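Running a Holiday Rental – Session 4 Notes
Pricing, minimum stays and getting through changeover

Hello again everyone. These are my notes from the session, tidied up a bit, with the parts I rushed through at the end written out properly. If you missed it you should be able to follow along fine, but do the worksheet from Session 3 first or the pricing part will make very little sense.

1. Where we left off

Last time we worked out what it costs you to have the place open for a week, whether or not a guest is in it. I'm going to keep using my Goossens cottage numbers because you've already got them in your notes. Peak summer week: $2,405, sleeps six, cleaning included. A few of you asked why I fold the cleaning into the price. I used to list it separately and I got an email about it almost every week – so I stopped! Guests like one number. You may feel differently, and plenty of owners do.

2. Minimum stays

I spent far too long on this in class, so the short version.

In peak season I only take full weeks. In the shoulder season I drop to three nights, and in the dead of winter I'll take two if somebody asks nicely. The thing to watch is the orphan night, where one booking ends on the 14th and the next starts on the 15th and you're left with a single night you can't sell. Most calendar software can close those gaps for you. Flosix does it with a setting called "snap to booking" (it's hidden under Rules, then Arrivals, and I had to hunt for it). If you keep a paper calendar, use a pencil and a good eraser.

Try this at home: take your own calendar for March and block out two imaginary bookings of four nights each. Put them wherever you like. Now see how many sellable stays are left with a three-night minimum, then with a two-night minimum. Move one booking by a single day and do it over. People are always surprised by how much one day matters.

3. Discounts and vouchers

I like vouchers, I really do, but I've made every mistake going. My first one was 20 percent off with no end date and no blackout weeks, and people used it for the busiest week of the summer. Of course they did, I would have too.

So put these on every voucher you send out:

The dates of the stay it covers (and separately, the date they have to book by)
The fewest nights they need to book
Whether it works with other offers
One use per household

Dultidia, the booking site some of you are on, runs its own sales and will add them on top of your voucher unless you switch that off. Check before you send anything! I ended up with a guest paying so little that the laundry cost me more than I made.

Returning guests are another matter. I don't send them a voucher at all, I just give them first pick of next year's weeks before the calendar opens to everybody else. It costs nothing and they love it.

4. Changeover day

Checkout at ten, check-in at four. That's six hours and it sounds like plenty until the oven turns out to be filthy. Start the sheets first, always, then kitchen, bathrooms, bedrooms, floors last on your way to the door. I keep spare linen for every bed so I'm never standing around waiting on a dryer.

Anything guests leave behind goes in one place with a note of the date and the property. I hold it until the end of the season and then it goes to the thrift store, and my welcome letter says so.

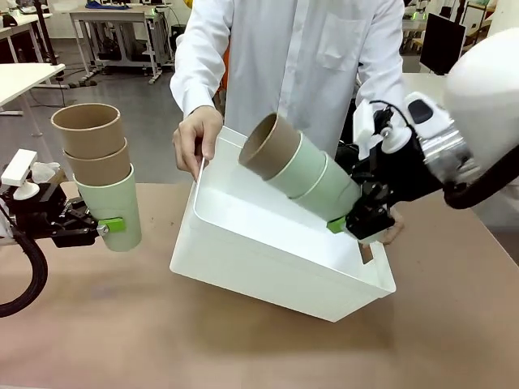 White plastic bin, held at an angle over a tabletop.

Your welcome letter should fit on one page. Wi-Fi password at the top, in big letters, then heating, trash day, parking and your phone number. Mine ran to four pages once (I had a whole section on local birds) and I still got calls asking how to get online.

5. Deposits

I take 30 percent at booking and the other 70 percent six weeks before arrival. The group at the back wanted to know about taking everything up front. You can, but expect more questions before people commit, and be very clear about what they get back if they cancel. We'll go through cancellation wording line by line next time.

For next session

Bring your draft voucher and your one-page letter, printed if you can. Please also read the Drernora sample rental agreement in the course folder, mainly the parts on pets and damage. Drafts sent to me by 10th February will get comments back before class. After that I'll still read them, just more slowly.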